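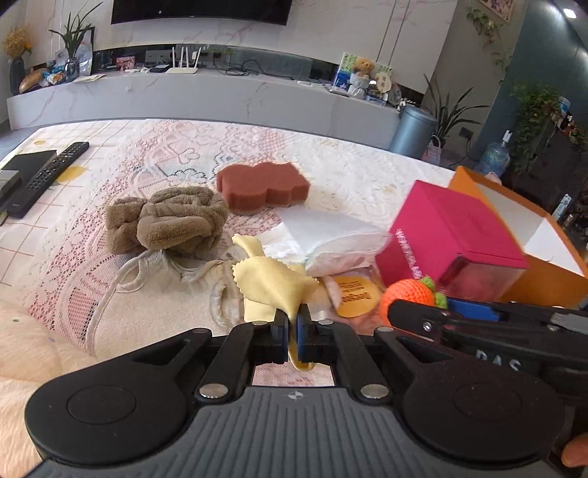

Lensa Lemma wrote back that she had one question before reading any further: can a machine put away a tableful of stuff yet, or will she still be doing it herself in June? Short answer, she will still be doing most of it. Section 4 covers the part that can be handed over now.

4. Teaching a Table-Clearing Chore

4.1 What to expect

Hard items with a fixed shape, such as a remote control, are the easiest. Cloth is much harder. It folds, hangs and hides its own edges, and no two grasps look alike. Our Drilham task library holds 1,855 recorded grasps, and 1,784 of them are cloth. Even so, treat towels and thin fabric as supervised work.

Folding is not supported in this release. Picking up and moving are.

4.2 Recording a cloth pick

1. Open the Trendilum app and choose New Chore, then Soft Items.
2. Set out the things you normally keep on the table. Leave the tablecloth on if you use one.
3. Open the jaws fully and bring them down over a raised fold.
4. Close slowly until the cloth is held between both pads.
5. Lift straight up and hold for 2 seconds.
6. Move to the drop point, open the jaws and press Save.
7. Repeat with the cloth lying a different way each time.

Note: Lace and other open-weave table coverings are often mistaken for the item on top. If the tablecloth lifts along with the cloth, press Discard and start again from step 3.

Note: With two grippers, set one as Lead in the Leblanc controller menu. The other will wait until the lead jaws have closed.

CAUTION: Keep fingers away from the jaws and the linkage arms while they are moving.

CAUTION: Do not record near open drinks or loose cables.

4.3 Running the chore

Stay in the room for the first runs. If the arm misses the same item 2 times in a row it stops and sends an alert -- clear the item by hand and press Resume. Crinkly packages are a common cause of stops. See Section 6 for Caltetti base mounting.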